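Skeltatow Community Forum > Servers and Directories > Accounts and Sync

Thread: Directory sync keeps bringing back people who left

maplecroft_it
Hi everyone, hoping for a bit of patience with this one (and with me). We run Skeltatow for our office in Vatville and pull the staff accounts from our directory server every night. It's been lovely since we moved over last November, but in the last couple of weeks people who left ages ago have started popping up in the address book again. I disable them, I go home feeling pleased with myself, and in the morning they're all back! The log says 3962 entries processed and no errors. Has anybody else run into this?
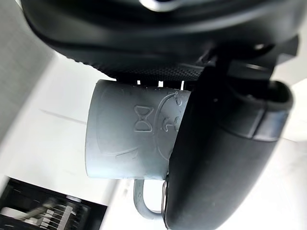
Last edited by maplecroft_it on July 23, 2022

Forgot to say, we're using the Vindholm connector with the filter left at its default. The sync account has read rights on the whole tree, which may be more than it needs, but that was set up before my time.

tuckerbag
Welcome! I'd bet my lunch on the filter. The default one brings in every user object it finds, disabled or not, so you tidy up on the Skeltatow side and the connector cheerfully puts it all back overnight. Point it at the one branch where your current staff live and run a preview before you save anything. We had 109 ghosts in ours and they cleared out on the next full run.

old_gumboot
I'll have to disagree with tuckerbag a little, with all kindness. Narrowing the branch works until someone in HR moves a person to a different folder, and then that poor soul loses their profile, their photo and all their group memberships in one go. Been there, had the phone calls. I'd leave the branch alone and filter on the account status. It's more typing but you only do it once.

tuckerbag
Fair point, though you can set the grace period to 30 days and then nothing gets removed in a hurry. I still think a smaller branch is kinder to the server.

old_gumboot
The grace period doesn't cover group memberships, or it didn't on our version. Happy to be corrected! 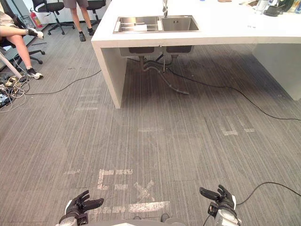

White kitchen island and grey striped carpet

dekkerfan
Can I put in a word for doing both? We use the Dekker add-on to keep the filters in a plain file, so it's easy to see who changed what. And please, maplecroft, do trim the rights on that sync account while you're in there. It only needs to read the branches you're syncing, plus the change-tracking permission if you run incremental jobs.

maplecroft_it
You are all so generous, thank you. I put the status filter in as old_gumboot suggested and ran the preview, and it now skips all but 2 of the old accounts. Those two seem to have been left enabled in the directory, so that one's on us, I'm afraid. I'll look at the rights on Monday when there's someone else in the office to tell me if I've locked everybody out.

tuckerbag
Glad it's behaving. Do a full run and not an incremental one after you change the filter, or the old entries will just sit there.

old_gumboot
Agreed on that one, at least :)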